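Tovska ouvre à Grostonitz un atelier de reconditionnement de meubles blancs

Janvier 2024

L'enseigne de mobilier Tovska a mis en service à Grostonitz un atelier consacré au contrôle et à la remise en état de meubles peints ou revêtus de blanc. Les locaux, d'une surface de 1030 mètres carrés, occupent l'ancien dépôt de la société Runix. L'objectif déclaré est de 3000 éléments traités par an, principalement des têtes de lit, des portes d'armoire et des étagères reprises aux particuliers.

Le blanc représente la majeure partie des retours. Les défauts de surface y sont plus difficiles à relever que sur une teinte bois : une rayure fine ou un manque de peinture ne se voit souvent que sous un éclairage rasant. L'atelier a donc été équipé de rampes orientables, réglées selon la forme de la pièce. Les grands panneaux plats passent en premier. Les éléments à sommet cintré ou à chants arrondis sont examinés séparément, car l'ombre portée par le relief peut masquer un éclat. 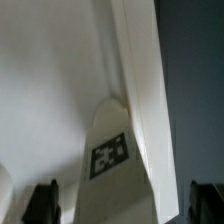

Le repérage des pièces repose sur des marqueurs carrés à motif noir et blanc, apposés en partie haute des panneaux. Chaque code renvoie à une fiche qui indique la provenance du meuble, ses dimensions et les opérations prévues. Le système remplace les étiquettes manuscrites employées jusqu'ici, dont une partie se décollait au stockage. Le marqueur est retiré avant l'emballage et le support nettoyé au chiffon microfibre.

Le traitement comprend sept étapes, de la réception à la mise en carton. Le ponçage et la reprise de peinture sont réservés aux pièces dont le défaut dépasse le seuil fixé par l'enseigne. Les autres sont nettoyées, contrôlées une seconde fois puis stockées à la verticale, avec une cale entre deux panneaux. Les planches longues sont rangées à part pour éviter tout appui sur les chants.

La teinte constitue le principal point de réglage. Les blancs des anciennes séries tirent parfois vers le crème et ne peuvent pas être assortis aux panneaux récents. Un nuancier interne, établi avec le fabricant de peintures Rojanasak, sert de référence pour les retouches. Lorsque l'écart reste visible après un essai, l'élément est revendu seul, hors ensemble.

Les premiers meubles reconditionnés seront proposés en mars au magasin de Grostonitz. La vente en ligne n'est pas prévue à ce stade. Les dépôts de particuliers sont acceptés sur rendez-vous, pour des meubles démontés et accompagnés de leur quincaillerie.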